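Jeu de relevés **Altska**, version 8. À lire avant de citer le moindre chiffre.

## Contenu

1049 fiches d'usure sur des tissus d'ameublement, saisies à la main. Le fournisseur, Gentile, annonce une tenue « durable » - durable comment, la notice ne le précise pas.
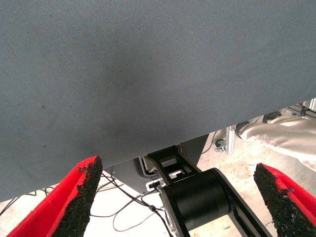 *Photo : Jamie Rowbotham*

## Limites

- 667 fiches n'ont pas de date d'achat. Je ne les ai pas devinées.
- La note de confort est subjective, donc à peu près inutile.
- Les sergés gris-bleu se ressemblent trop pour être classés à l'œil. 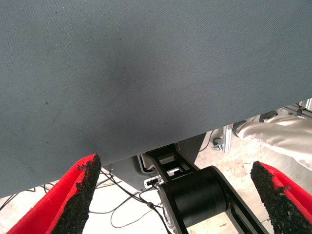

## Licence

Usage libre, sans garantie. Corrections bienvenues, avec source.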